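Workshop tips: when the gripper drops things

We keep one hand-held gripper in our workshop, and the same finger design is on the robot arm. In February the arm let a glass jar slip from the height of the bench. The jar broke, and one piece went into Halima Ogola's glove. She was not cut, but we stopped the work and looked for the cause.

The motor was good and the program was good. The fault was in the pads. Someone had wiped them with furniture polish, and a thin film stayed in the small holes of the pattern. After this, smooth objects did slide out slowly, sometimes 2 seconds after the lift.
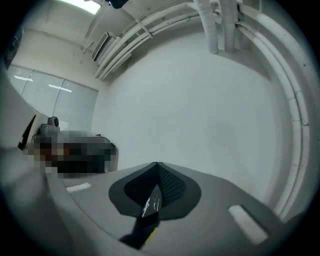
The finger of the hand-held gripper, with the black mesh pad.

What we do now:

Switch off the power and pull the plug before you touch a finger. The stop button alone is not enough — the arm can move again when a person releases it.

Wash the pads with warm water and a drop of dish soap. Use a soft toothbrush and go along the pattern. Let them dry overnight.

Never use polish, hand cream or silicone spray near the bench.

Test with a plastic bottle filled with water, 800 grams in total. Hold it low, over a folded towel. If it moves in the fingers, wash again or change the pad.

Change both pads together. One old and one new will pull the object to the side.

Peninah Makori writes each change in the notebook by the door. Please write there also if something falls, even when it does not break.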